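Search this site Search Go

What my reserve unit did with 606 old radios

11/23/19

I've been going through the boxes from my time in the Guard, and I found the green logbook from the year we handed over our radios. A couple of people from the old unit have asked me to write down what I remember before I forget more of it. I was a supply sergeant. I didn't do anything heroic and this post has no combat in it. It's mostly about paperwork.

The order came down in May. Our battalion was switching to a new set of vehicle radios, and the old ones had to be turned in, every one of them, with cables, mounts, handsets and antennas. The property book said we had 606 sets. Karla Valdovinos ran the property book office then, and she'd inherited it from a man who wrote his sevens like ones. She told me on the first day that the number was probably right and the serial numbers probably weren't.

She was correct on both counts. It took us five weeks.

People who haven't served tend to think of an army as the things it shoots with. Most of what I handled in eleven years was batteries, tents, cable, generators, water cans and forms. A radio that can't be found on paper is a problem even if it's sitting on the shelf in front of you, and you can't ship it until the paper matches. I once held up a truck for a whole afternoon over one digit. The driver slept in the cab and I didn't blame him.

We worked in a long building behind the motor pool that everybody called Cortés, after some previous commander. It had one good heater and one door that closed. We set up tables down the middle. One person read the data plate, a second wrote it down, and a third checked it against Karla's list. If it matched, it got a tag and went to the left. If it didn't, it went to the right, and the right side was mine.

By the end of the first week the right side had 300 radios on it. Most of them were simple mistakes. Two companies had swapped vehicles before a training rotation and never swapped the paperwork back. One whole row had been entered with the serial number of the mount. A few had data plates so worn that we had to take a pencil rubbing to read them, like kids do with coins.

Dilek Aydoğan was the best at those. She was a specialist, and in civilian life she worked in the records room of a county courthouse. She could read a plate I would have given up on. She also kept the tally sheet, and hers is the handwriting on most of the pages in the logbook. 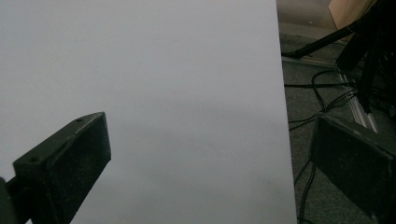

White sheet, nothing on it.

The batteries were worse than the radios. Each set was supposed to come with its own, and the turn-in instructions for batteries were in a separate document from the turn-in instructions for radios. The two didn't agree about packing. I called the depot and got one answer in the morning and a different one after lunch. I wrote both down with the times. In the end we packed them the stricter way and used up all the foam we had.

I should say something about Vlastimil Jurčo, because he reads this blog and will write to me if I don't. He was our motor sergeant. He had to pull the mounts out of the vehicles, and he didn't want to do it until the new mounts were in the building. I wanted it done right away so I could close the list. We argued about this on and off for most of a week. He turned out to have the better case. The new mounts came late, and if we'd pulled everything on my schedule we would have had a drill weekend with no radios in any truck. I've told him this in person already.

The new radios were fine. They were lighter and they did more. They also needed software loaded through a laptop, and we had two laptops that could do it, one of which belonged to brigade. For the first few months there was always a line of people waiting with a radio under one arm. The old sets you could turn on with a knob while wearing gloves. I don't say that to complain. Older soldiers always like the older gear, and the ones before us probably missed theirs.

What I do think is that nobody planned for the time. The schedule we were given allowed a week for turn-in. I assume somebody looked at the number of radios, guessed how long it takes to carry one across a room, and multiplied. The carrying was the easy part. When I see an article now about some country's army getting new equipment, and the article says it will be ready by a certain season, I think about the long tables and the right-hand pile. Somebody has to take the old thing out, account for it, put the new thing in and teach people to use it, and in a reserve unit that somebody is there one weekend a month.

We had extra days approved for this job, and even so I was filling out forms at my kitchen table at night.

The final count was good. We found every set. The last one was in a wall locker in the training room, where it had been used for classes so long that people had stopped thinking of it as a real radio. It had masking tape on the front with the knobs labeled. I peeled the tape off and it took some of the paint with it, and then I had to write a statement about the paint.

We shipped over 3000 separate items in all, counting cables and handsets. The depot signed for them and sent back a list of discrepancies, which was one page. Karla framed it. I believe she still has it.

My copy of the logbook is in decent shape except for the cover. I'm going to scan the pages that don't have anyone's personal information on them and send them to Helge Blomqvist, who is putting together a history of the battalion and mostly has photographs of change-of-command ceremonies. He asked for anything to do with daily work. If you were in the unit between the flood duty and the move to the new armory and you have notes, hand receipts, training schedules or anything like that, he would like to see them. Leave a comment and I'll pass on his address.

I still have two more boxes to open. One is labeled "tent stuff" in my writing and is very heavy. The other one isn't labeled.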